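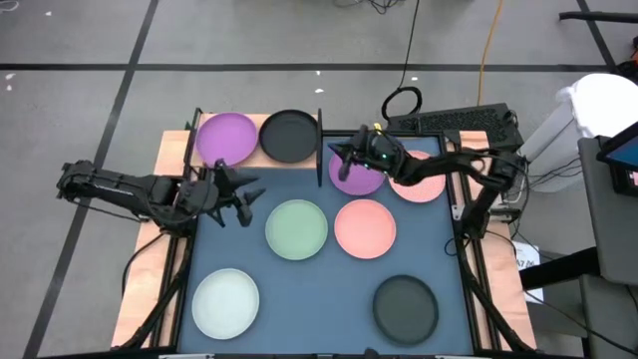 Purple, black, pink, sage and off-white. Which ones would you keep?

kelley_943
Posted Mon 11 May
Trying to decide whether mixed plates are a real thing people live with or just something stores push so they can sell you singles. My sister-in-law swears by it. I look at that spread and see leftovers from five different sets. Talk me into it, or don't.

Ogura
I've had mixed colors for 7 years and it's fine. You stop noticing after a week. If one breaks you buy any old plate and move on.

skusport
"Any old plate" is where it falls apart. They have to be the same size and the same depth or the stack wobbles. I bought two colors from the same line and the dark ones still sat higher than the light ones. Sent them back.

kelley_943
That's my worry. The black one at the back has a raised rim. Would you stack a flat plate on that?

Ogura
Sure, rimmed ones on the bottom. It's a cupboard, not a bank vault.

visine2
I'd skip black no matter what. Mine showed every fork mark by June. The seller called them scratch proof, and I'd love to know what they tested them with. Bread?

skusport
Were those glazed or matte? Matte marks up fast. My glossy black ones are okay.

visine2
Matte. Still not buying more.

Ogura
The sage and the salmon pink look good side by side though. I'd do those with the off-white and leave the purple out.

kelley_943
Purple is the only one I like! Food looks strange on sage. Picture peas.

skusport
Food looks strange on purple too. Try scrambled eggs and report back.

kelley_943
Fine. I'll get two purple and two off-white and eat off them for a month before I buy any more. Still think it's a sales trick.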